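Sock thread. Mute me now if you've got a life.

**1/** The big laundry day is Monday, for reasons lost to history. Everything gets washed, everything gets dried, and then the socks sit in a heap until I run out and have to deal with them in my bare feet.

**2/** Today I ran out. So I've put on the kettle, found the radio and set up on the wedding blanket, my favourite folding surface. It's red, it's plush, and a grey sock shows up on it like a seal on a tennis court. Try that on a charcoal doona.
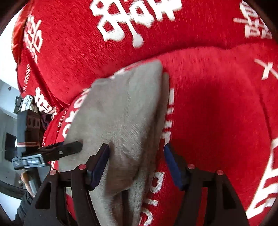 *Grey on red. Happy wedding to all who celebrate.*

**3/** The blanket came from my mate Xue's mum when we got married. She told us it was for luck. It has since done two house moves, one bout of gastro and every sock I own, so I reckon the luck is well and truly worked in.

**4/** Current tally: 37 socks. You'll notice that's an odd number. I noticed too, and went and looked in the drum of the machine with a torch like a bloke searching a cave.

**5/** Henryk Zalewska (husband, critic) has wandered past to ask why I don't buy 37 identical socks. Henryk, they're nearly all grey. They were SOLD as identical. Then each went off and had its own life.

**6/** For the record, the greys so far: warm grey, cool grey, grey that was black, grey that was white. The last one is a colour I invented myself in a 60-degree wash.

**7/** Method, for those asking (Hubert Krajewska, you're the only one asking). Lay the sock flat, fold toe to cuff, fold again. I don't do the ball thing where you turn one cuff over the pair. It murders the elastic and you end up with a drawer full of potatoes.

**8/** Hubert says he balls his and they're fine. I've seen Hubert's ankles. They are not fine.
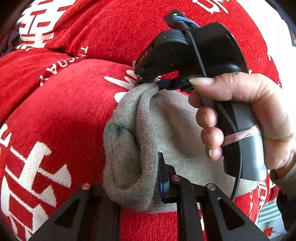

**9/** Anyway, I've made a rule about stains. A mark on the sole stays in the drawer, seeing as it lives in a shoe. A mark on the ankle gets one more wash with the Flullico bar and then it's demoted to shed duty. I have a lot of shed socks. The shed is very well dressed.

**10/** Someone has suggested those little Banditz clips that hold a pair together in the wash. Bought a packet last winter. I've now got odd socks AND odd clips.

**11/** Tea's gone cold. Up to 14 pairs. The cat has been told to find another blanket and is considering her options.

**12/** Final score: 18 pairs and one widow. She's going in the basket on top of the dryer with the others, where they can wait for their husbands to turn up behind the couch – one did, in July, after we'd chucked his wife out.

**13/** Henryk is back. He would like to know if I've seen his other grey sock.

**14/** He's wearing one. It's been on his foot the whole time.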